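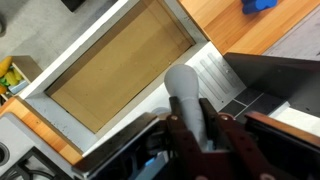
Why does my transponder show up in the paddock check but drop off the live timing screen once I'm out on the course?
The paddock check reads at walking pace with the antenna a few inches away, so a low battery or a badly mounted unit can pass it and still miss a loop at race speed. Charge it overnight, mount it upright on the lower fork leg with no metal between it and the road, and ask for a loop test at the pit exit.

Ticket 197
Event: Stendthorpe Road Races, electric class
Opened by: Noemi Dvorak, Olivares Racing
Assigned to: Darnell Lindgren, timing
Priority: High
Status: Closed

Initial report (Dvorak)
Bike 16 recorded at start/finish on every practice lap but missing at the Gavmont split on all laps after the first. Transponder light was green before and after the session. Other bikes in the class are showing all splits. Rider needs a full set of sector times to qualify.

Lindgren
Pulled the raw log for the Gavmont loop. Lap 1 has a valid pass with low signal strength. Laps 2 to 4 have noise only, no ID decoded. Start/finish passes are valid but weaker than the class average. Loop and decoder at Gavmont are healthy, so this is on the bike side. Please confirm mounting position and the height above the road.

Dvorak
Mounted behind the left lower fairing, next to the motor controller. Height is 40 cm. It was on the fork last year and was moved to make room for a brake duct.

Lindgren
Height is within limits. The location is the likely cause. Gavmont is on the uphill section, so the controller is at full load when the bike crosses. Start/finish is crossed at a lower power setting. Move the unit back to the fork leg, at least 40 cm from the controller, and reroute any phase cable that runs past it.

Dvorak
Moved to right fork leg with the original bracket. Duct trimmed to clear. No phase cables near it now.

Crenshaw (scrutineering)
Bracket checked - two cable ties added as backup per the class rules. Duct edge is acceptable. Passed.

Lindgren
Loop test at pit exit: three passes, all decoded, signal normal. Second practice: all splits present at Gavmont and start/finish. Missing sector times from the first session can't be rebuilt from the log and will stay blank. Second session times stand for qualifying.

Closed 1 September 2024. Mounting note for electric entries to be updated before the January rules mailing - assigned to Xiomara Nguyen-Tran.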